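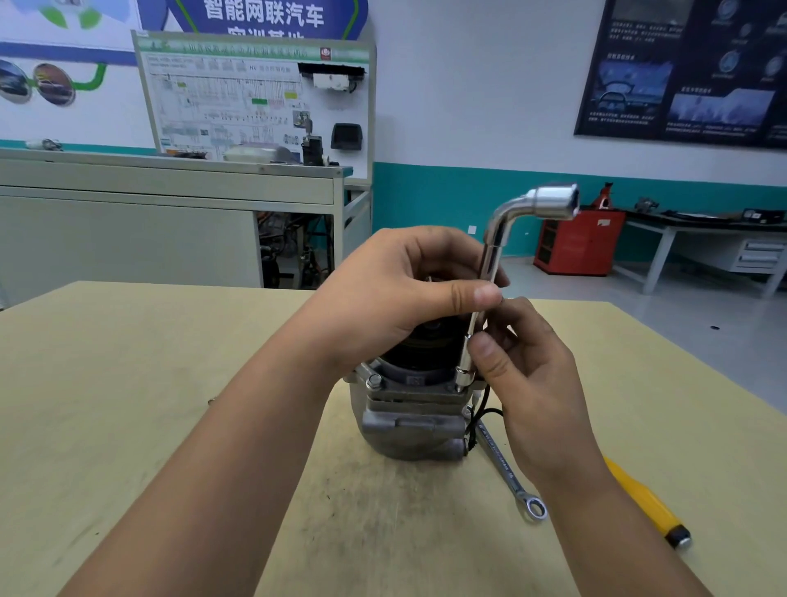
Using an L-shaped socket wrench on a car A/C compressor.

Taking Bolts Out of an Old Compressor

Posted 2020-05-11 in Workshop Tips

Stand the compressor upright on the bench with the clutch end on top. Most of them have a lug at the bottom and will rock a little, so put a folded rag under the low side.

Keep one hand low on the wrench, close to the bolt head, and use the other up near the bend. The low hand holds the socket straight. If the socket leans, it will chew the corners off the bolt, and then you have a longer job.

Push the socket all the way down before you turn. Pick dirt out of the bolt head first with a small screwdriver.

Loosen every bolt a quarter turn, working across from one to the next, before you take any of them out. The housing is cast aluminum and can warp if one side is let go early.

Stuck bolt: penetrating oil, then leave it 24 hours. I use the Tikgate spray, but any brand will do. Do not put a pipe on the wrench handle.

Move the cable out of the way of your hands. Tape it down if it keeps springing back.

Bolts go in a jar lid in the order they came out. Mine had 7 and two were longer than the rest.

A compressor still in the car has to have the refrigerant recovered by a shop before you open anything.

Next: Cleaning gasket faces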